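**Asetwood publishes results of two-hand gripper comparison**

August 4, 2024 -- Asetwood, which tests automation hardware for small manufacturers, has released the results of a bench comparison between jointed robotic hands and the parallel grippers most of its clients use now. The full report and the trial logs can be downloaded free of charge.

The work ran through July and took 1,151 trials. Each trial used a pair of arms fixed at one side of a wooden table, with white panels behind it to keep the background plain for the head camera. The arms and the controller stayed the same throughout. Only the end effectors were changed.

Operators worked through 11 household items, among them cups, vases and small boxes. For each one the arms had to pick it up, hold it, and set it down at a marked point. A second set of tasks asked both arms to handle different objects at the same time.

The parallel grippers were faster on boxes and other flat-sided items. The hands dropped fewer round and flared objects, and did better when an item had to be taken by the neck or rim. Changing from one end effector to the other took about 20 minutes, including recalibration.

"We expected the hands to lose on speed, and they did," said Melati Nugroho, test lead at Asetwood. "The gap was smaller than I would have guessed for cups. For boxes I'd still buy the gripper." 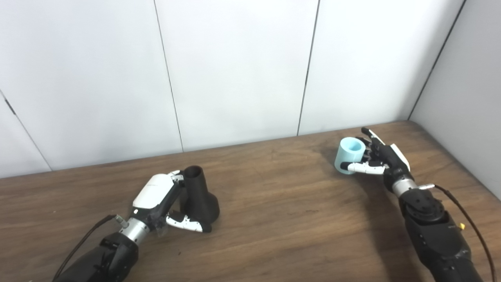
Cabling was the most common cause of stopped trials. Loops at the wrist caught during wide turns, and the report includes a page on routing and strain relief. Hyun-seo Chae, who ran the controller side, said the next round will test shorter leads and a second camera position.

"Two-arm tasks also need better timing -- one side often finished and then waited," Chae said.

The next round is planned with Branedent, which will supply a different controller. Companies that want an item added to the test set can write to the Asetwood press desk before the object list is closed.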